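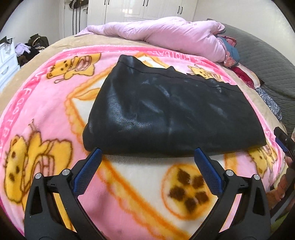
How to fold a faux leather skirt without cracking it

By Lena Nowicki
2 January 2020
2 min read
Print | E-mail this

Short skirts, the flared kind. Works for real leather too, just go slower.

Lay it flat on the bed. A soft blanket underneath is good, rough wood is not. Zip up, hooks closed. Smooth with your palms from the waistband down to the hem, no iron!! Little wrinkles are fine, they mostly drop out on a hanger overnight.

Wipe with a barely damp cloth. Let it dry, 7 minutes or so, longer if teh room is cold.

Tissue paper on top, plain white. Printed stuff can rub off.

Now fold. Bring one side in by a third, then the other. The flare will stick out at the bottom, tuck it in at an angle. Then hem up to waistband, once, loosely. Roll a sock into the bend so you dont get a hard crease.

Goes on top of the pile, never under jeans. Not in plastic either, it gets sticky. Cotton bag or an old pillowcase.

Refold every three months if its in storage. Better yet, clip hanger.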